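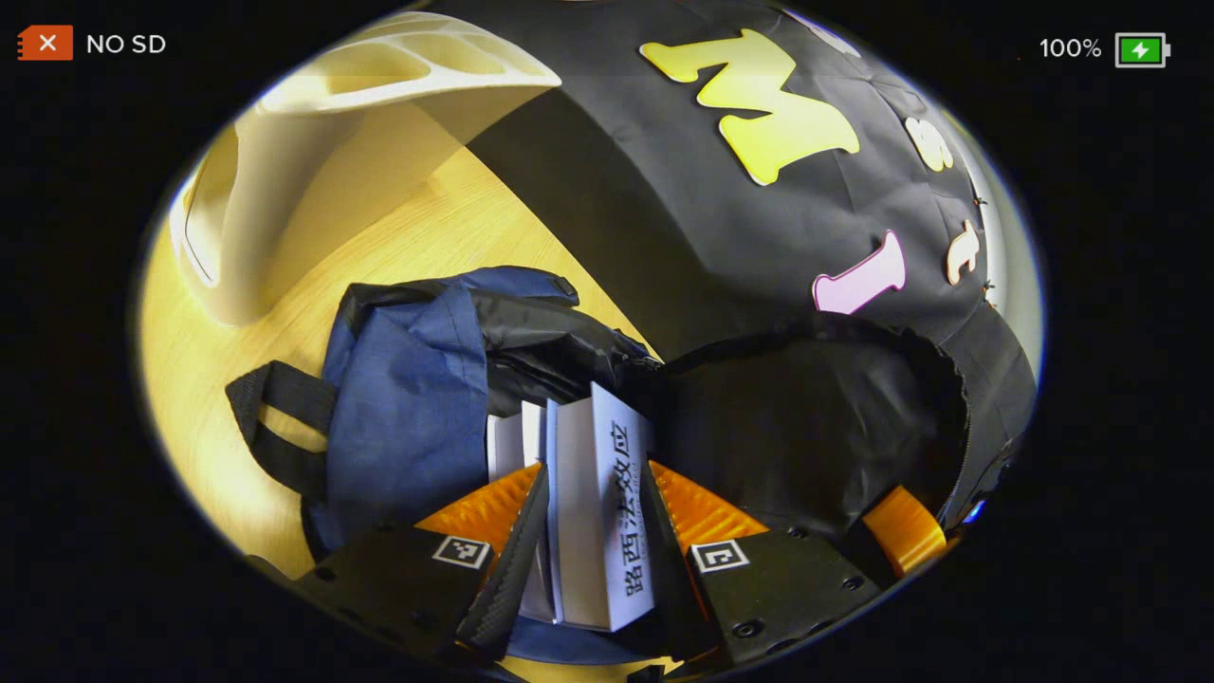 Prop upkeep, quick list. Mostly for card and rope people, some of it works for silks too.

Cards sticking? Don't powder them. Wipe each face with a dry microfiber, square the deck, leave it under something heavy overnight. Humid garage gigs kill a deck in one afternoon so bring a spare and rotate.

Sponge balls — wash in cool water, drop of dish soap, squeeze, don't wring. Air dry on a towel. Dryer makes them crumbly. If they've gone shiny on one side they're done, toss em.

Rope. Pull the core out before you cut to length or the ends go lumpy. White glue on the ends, roll between fingers, let it set till morning. Tape shows from the second row.

Silks: iron on low, inside a pillowcase. Never put away folded, roll them round a cardboard tube. The Zilley ones bleed red the first wash so do those alone. Learned that with a full set of whites, thanks.

Scuffed wooden boxes. Start at 400 grit, finish at 600, go with the grain, wipe off the dust, then 2 thin coats of matte black. Thin! A thick coat swells the lid and now your secret panel is everybody's panel. Wait 18 hours before you close it. I've used Brorkov matte for years and it dosen't chip much.

Squeaky hinge: pencil graphite. Oil gets on the silks, see above.

Magnets coming loose in a gimmick — scrape the old glue off first, all of it, rough up the back of the magnet, then epoxy. Mark which side faces up with a marker BEFORE you glue. Please.

Coins dull? Leave them. Bright ones flash under stage light and the dull ones palm better anyway. If you must, a Pruitt polishing cloth and a minute each, no paste.

Thumb tips get sticky in the summer. Soap, water, pinch of cornstarch inside. Keep in a hard case or they go flat.

Case foam: cut it with an electric carving knife, way cleaner than a razor. Draw the outline a hair small so things sit snug. Label the slots with paint pen, sticker labels peel off in a hot car.

Balloon storage next month, got too long for this one.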